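Band weaving

Band weaving is the making of long, narrow strips of cloth whose pattern is formed mainly by the lengthwise threads, known as the warp. The strips may be used singly, as ties, belts and edgings, or sewn side by side to make wider cloths. It is one of the oldest forms of weaving and needs little equipment — a fixed point, a means of parting the threads and a tool for beating down the weft are enough.

Stripes are the simplest pattern available to the weaver. Their order is settled when the warp is laid out and cannot be altered once work has begun. Rows of small blocks or dashes are made by setting threads of two colours in turn, so that each colour comes to the surface on every second pass.
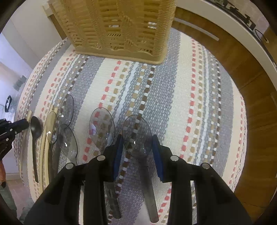 In household use, striped cloth has long been valued because stains and mends show less on it than on plain cloth. Coarser grades served as floor and table coverings, while finer bands were kept for clothing and for church use.

Written patterns are a fairly late development. Most weavers learned by copying a finished piece, and the same design could pass through several villages under different names. The Brurkatent collection, compiled by Ursina Lehner and later extended by Gebhard Bühler, records 175 band patterns by thread order. Of these, 57 are found in only one valley. Regula Widmer has questioned the grouping used in the collection, arguing that it places too much weight on colour and too little on width.

See also: Inkle loom; Tablet weaving; Warp-faced cloth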